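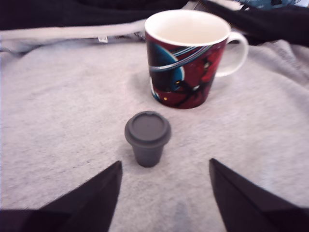
Gripper view: small gray cup ahead of the fingertips, printed mug farther back.

Viorica Stoica maintains the grasp planner in Pidau, the manipulation stack developed at Totden. Most of her last release went into rejecting camera data.

"The planner used to take whatever the wrist camera gave it," she says. "It would fit a cup model to a smeared image and return a pose with high confidence. The confidence was computed from the fit residual, and the residual doesn't know the arm was moving."

Pidau now attaches a blur score and the joint velocities to each image before segmentation. Anything below threshold still goes to the log but is withheld from the pose estimator, which holds its last estimate for up to 192 milliseconds. After that the controller slows the approach and waits.

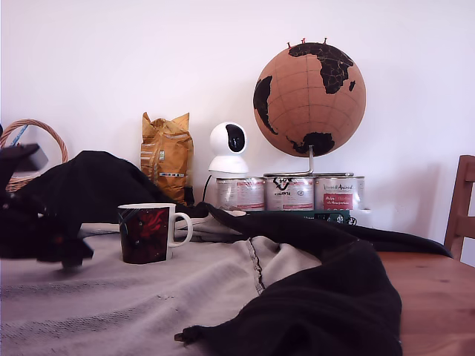 Table view: mug on gray fabric, with cans, a cork globe and a pan-tilt camera along the back.

Cloth is the second problem. The old code fitted a plane to the table and treated everything above it as an object. "A fold is above the plane," Stoica says. "So a fold was an object, and we planned grasps on it." Her colleague Nawal Helmy replaced the plane with a local height map, recomputed over a 15-centimeter window under each candidate grasp.

The wrist view remains the harder input.
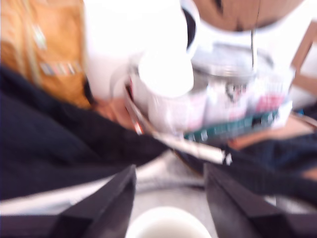
Stoica does not want to remove fast motion from the logs. Replay in Pidau runs the full pipeline on every stored image, including the withheld ones, and reports where the two pose tracks diverge. The threshold was tuned on 46 such replays. Helmy would like it learned. Stoica prefers a number she can read in a config file, and the September build will ship with hers.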